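Jovero 双臂厨房仿真包试用记录

价格:259 欧元,单机授权,含一年更新
系统:Linux,需要独立显卡
试用版本:十月更新后的版本
附带内容:厨房场景库 Mulia、录制工具 Pokis、示例任务若干

先说购买前的情况。我们组有一套真的双臂台子,白天排得很满,新来的学生经常要等到晚上才能上手。台子本身也不便宜,夹爪指尖磨坏一次就要停下来等配件。我一直想找一个能在普通工作站上跑的双臂仿真环境,主要给两种用途:一是让学生先练遥操作,二是在上真机之前把策略代码的接口跑通。对照片级的真实感要求不高,对接触的稳定性要求比较高。

开源的几个环境我们都用过,能用,但每次换场景都要自己摆物体、调摩擦、改碰撞体,时间大半花在这上面。Jovero 卖的就是这部分现成工作。同样的内容如果让一个学生从头搭,我估计一个学期出不来,所以这个价格我没有犹豫太久。

下单和授权

从官网下单,付款以后当天收到授权文件。授权绑定一台机器,换机器要先在旧机器上注销。我第一次装的时候系统重装过,旧授权没有注销掉,只能写邮件给售后。回信的是 Matěj Mikuš,他也是场景库的主要维护者,第二天早上就把授权重置好了,顺便问了我显卡驱动的版本。英文沟通没有问题,中文不支持。

实验室如果要多台机器一起用,需要买组织授权,价格要单独询。我没有询,下面写的都是单机版。

安装

安装脚本只有一个,跑完以后会把渲染部分、物理部分和 Pokis 一起放进同一个目录。默认装在用户主目录下,模型贴图很占空间,主目录分区小的人最好先改路径。改路径要在安装之前写进配置文件,装完再改的话贴图会找不到,场景打开全是灰的。这个问题文档里有写,写在很靠后的位置,我是踩过以后才翻到。

Python 接口装得很顺利。它自带一个虚拟环境,不强制用,可以装进自己的环境。我装进了组里常用的那个环境,和现有的包没有冲突。

启动时间偏长。第一次打开一个场景要编译着色器,能去倒杯水再回来。之后再开就快了。

场景库 Mulia

Mulia 是这个包里分量最大的部分。厨房类场景有 100 个布局,每个布局有固定的台面和一组可以换的物体。台面材质有石材、木纹和纯色几类,我们用得最多的是白色大理石那一组,因为和组里真机旁边那张台子的颜色接近。

物体是锅、盘子、杯子、罐子、砧板、托盘这些常见东西。建模质量不平均。盘子做得细,边缘的花纹贴图清楚,换角度看也不糊。小件的贴图分辨率低一些,远看没有问题,腕部相机凑近以后会发虚。做视觉策略的人要留意这一点,训练图里近处物体的纹理和真实物体差得比较多。

深色物体也要留意。有几个布局里黑色的锅放在黑色夹爪能碰到的地方,从俯视角度看,夹爪和锅会连成一片深色,分不清哪里是指尖、哪里是锅。遥操作的人只看这一路画面会很吃力,要配合腕部相机。做分割的同学倒是拿这几个布局当难例来用。夹爪颜色可以在配置里换,换成浅色以后操作容易很多,代价是和真机不一样。

物体摆放可以随机化,范围在配置文件里给。位置、朝向、要不要出现,都能单独开关。我希望能有的功能是按物体关系来随机,比如罐子始终在板子上面,板子自己可以移动。现在要做到这一点只能自己写几行代码,在重置函数里先放板子再放罐子。代码不难写,就是每个任务都要写一遍。

物理表现

这是我最看重的部分,花的时间也最多。

夹取小圆柱体的表现很好。夹爪合上以后物体不会抖,也不会慢慢往下滑,这在我们之前用的环境里是老毛病。抓得偏了,物体会转,转的方式看着合理。松手以后落在平面上,弹跳很小,和真实的罐子差不多。

扁平物体差一些。盘子贴着台面的时候,指尖要从边缘下面进去,仿真里的盘子底部碰撞体是一个平的圆柱,没有真盘子那一圈底足,指尖基本进不去。我们试了很多次,最后只能用一只手推到台边,再用另一只手夹。真机上不用这么麻烦。我把这个问题写给了 Matěj Mikuš,他说底足的碰撞体已经在做,没有说什么时候发布。

带手柄的锅介于两者之间。抓手柄没有问题,抬起来以后锅身会往下沉,夹持力不够的话会转。夹持力上限默认设得偏低,调高以后就正常。建议买了以后先把这个参数和自己的夹爪对一遍。

两只手同时接触一个物体的时候,仿真步长要调小。默认步长下,两边一起夹住托盘往上抬,托盘会有细微的高频抖动,画面上不太看得出来,力的曲线上很明显。步长减半之后抖动消失,速度也跟着降下来。

双臂和遥操作

双臂的运动学配置可以自己导入,也可以用它自带的一套。自带的这套和我们的真机不完全一样,腕部短一点,工作空间因此小一些。我先用自带的跑了两周,后来导入了自己的模型。导入过程要求关节命名按它的规则来,改名字花了一个下午。

遥操作输入支持主从臂、手柄和键盘。键盘只能用来调试,真要做动作很难受。手柄勉强可以。主从臂的延迟我没有专门的设备去测,手感上比真机略慢,学生说练了一会儿就习惯了。

自碰撞检测默认是关的。打开以后两臂互相靠近会停下来,提示音很响。我建议给新手打开。关着的话两只手臂可以互相穿过去,学生会养成坏习惯,上了真机要出事。

操作视角默认是在两臂后方往前看,台面在中间,两只手从下方左右伸进来。这个视角和我们真机上头部相机的位置接近,学生从仿真换到真机不用重新适应。视角可以存成预设。

录制工具 Pokis

Pokis 负责录制、回放和导出。界面简单,一个列表,一个播放窗口,几个按钮。按下踏板开始录,再按一下结束,标记好坏用键盘上的两个键。没有踏板的话可以设成任意按键。

我们录了 2000 条,任务是把小罐从台面放到板子上,再换一个位置。录制过程中 Pokis 没有崩过。磁盘写满的时候它会停下来弹窗,已经录好的部分没有丢。

导出格式有常见的几种。动作可以按关节角导出,也可以按末端位姿导出,时间戳对得很齐。图像可以存视频也可以存逐帧,存逐帧体积很大,没有特殊需要的话用视频就够了。

回放有一个好用的功能:可以把录好的动作放到换了外观的同一布局里重新渲染。物理轨迹不变,台面换一种材质,灯光换一个方向,就多出一份图像。我们拿这个做了外观增广,省掉很多重复操作。要注意的是只能换外观,换了物体尺寸就对不上了,软件也不会提醒。

筛选功能弱。只能按好坏标记和任务名来筛,不能按时长,也不能按操作者。我们自己写了个脚本去读元数据,元数据是普通文本,读起来没有困难。

在自己的策略上用

我们拿一个现成的模仿学习代码来接。环境接口和大家习惯的写法一致,观测是字典,动作是数组,重置和步进都没有特别的地方。接口跑通用了不到一天。

训练出来的策略在仿真里表现正常,换到真机上直接跑,抓罐子这一步多数时候能接近目标,合爪时机偏早。用少量真机数据微调以后好了很多。我没有做严格的对比实验,这里不给成功率。想看数字的话,建议用自己的任务和自己的夹爪去测,别人的数字参考意义有限。

并行方面,无渲染的情况下可以同时开很多个环境,带渲染就要看显存。我们的卡同时开 3 个带全部相机的环境还算流畅,再多就开始掉速。需要大规模并行强化学习的组,这个产品不合适,它的重点在遥操作和录数据上。

和 Figueroa 的比较

组里另一个学生在用 Figueroa 的环境,我借他的机器试过几天,简单比一下。

Figueroa 的渲染更好看,反光和阴影都更细,近处贴图也清楚。场景数量少,改起来麻烦,物体想换一个要重新打包。接触方面,小件抓取我觉得 Jovero 更稳,扁平物体两边都不理想。Figueroa 没有自带录制工具,要自己写或者用社区的脚本。

如果主要做视觉,画面质量排第一,可以先看 Figueroa。要让学生坐下来就能录数据,Jovero 省事。

文档和售后

文档是英文的,按功能分章,查接口够用。教程只有三篇,最有用的是怎么写自己的任务那一篇,照着做一遍就能上手。双臂标定那一节写得太短,坐标系的定义只有文字没有图,我读了几遍还是靠打印数值才确认左右臂的基座方向。

邮件售后回复快,一般第二天有答复。论坛比较冷清,有些帖子放了很久没有人回。

更新频率还可以。十月那次更新修了托盘边缘的碰撞,修之前小件放在托盘边上会陷进去一点。更新会覆盖用户改过的默认配置,升级前要自己备份,我丢过一次夹持力的设置。

优点
小圆柱体抓取稳定
布局多,随机化配置清楚
Pokis 录制可靠,导出时间戳整齐
换外观重新渲染很实用

缺点
盘子底部碰撞体太简单,贴着台面很难抓
小件近看贴图发虚
授权绑定单机,重装系统前要记得注销
更新会覆盖用户配置
筛选功能弱

适合谁

已经有双臂真机、想让新人先在仿真里练手的实验室,可以买。只想入门学一学机械臂的个人,我觉得先用开源环境就可以,等到摆场景摆烦了再考虑。做扁平餐具整理这类任务的,建议等底足碰撞体的更新。

我们明年会续更新。续费价格官网目前没有写,问到了再补到文末。

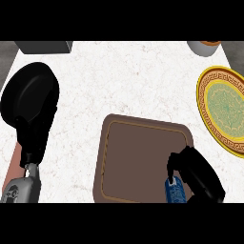
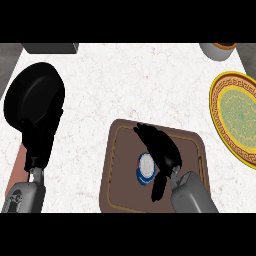 Mulia 大理石台面布局,双臂,仿真渲染画面。两张里都有金边盘子。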